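Maths corner: fractions, flour and a fair bit of folding

9/25/25

Hello again from the maths corner, and a very warm welcome to all the families who have joined us since the summer. I promised in the last newsletter that I would write something about fractions, and I have been putting it off, partly from being busy and partly from wanting to say it properly, so do put the kettle on, this may go on a bit!

Several of you have asked why the children in the Zascombe group seem to spend so long on halves and quarters when the workbook wants to rush along to adding sevenths and ninths. I do understand the worry. When I was at school we were given the rule for adding fractions on the first morning and I could do pages of them, all ticked, without the faintest notion what any of it meant. It was years before I saw that three quarters was a number, sitting on the line between nought and one like any other, and I remember feeling quite cross about it.

So we fold. Every child gets a strip of paper, folds it down the middle, opens it, and writes one half on each part. Then another strip the same length, folded twice, and another folded three times to make eighths. We lay them one under the other and look for creases that line up. The Pearce Lane children started on this in April and I was so pleased with them, they found two quarters under one half almost at once, and then somebody noticed four eighths underneath that and there was a proper cheer (the group next door came in to see what had happened).

Thirds are harder to fold, as anyone who has posted a letter in a long envelope will know. My way is to roll the strip loosely into a flat S shape and squash it gently when the ends meet the bends. It takes a few goes. Please don't measure it for them, however tempting it is, as the fiddling is where a lot of the thinking gets done. 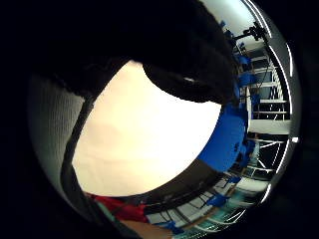
If you would like to carry on at home, cooking is the nicest way I know. Ask your child to make half of a recipe, or one and a half times as much, and let them work out what happens to the flour. At our house we tried it with flatbreads and had to decide what half of three quarters of a cup might be, and we ended up drawing the cup on the back of an envelope and shading it in. Three eighths, if you were wondering. The flatbreads were rather thick but they all went.

Now for a few bits of news. The Waven Road group has moved to the larger room and there are 2 places left, for children in years four and five. The Emine puzzle sheets have been reprinted at last, with the mistake in puzzle 8 put right, and my thanks to the many parents who wrote in about it. We have 153 copies, so there should be one for everybody who wants one. They are free, but please take only one per child until everyone has had a chance.

The parents' evening on long division will run for an hour and 15 minutes this time, as we had to stop last time with hands still up. Bring a pencil, and any homework that has caused tears, yours or theirs.

Next month I hope to write about times tables and whether chanting them does any good. I have changed my mind on this more than once, so if you have strong feelings please do send them in before I sit down to it.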